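Skaditbridge Robotics Open Day

The Skaditbridge open day is an annual demonstration of robot arms held each November in Vekville. It draws some 2,000 visitors, most of whom ask about lunch.

Paper folding

Two arms work on sheets of green paper – a task most children manage without a power supply.
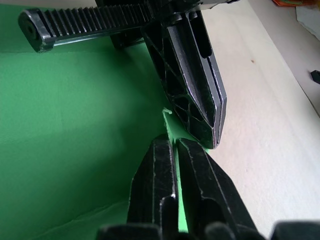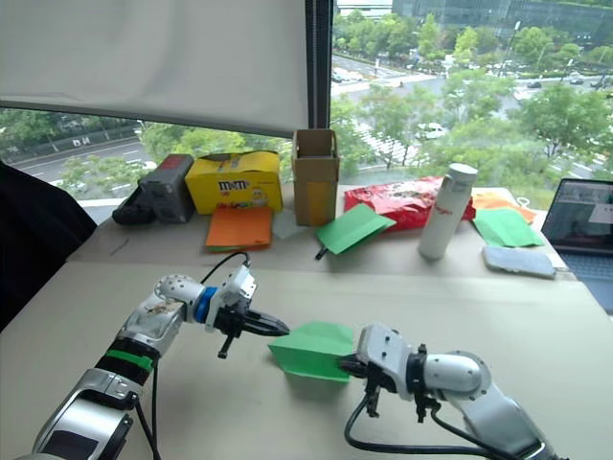

Schedule

Demonstrations last 30 minutes and are held in room 538. The Maldonado lecture follows, at length.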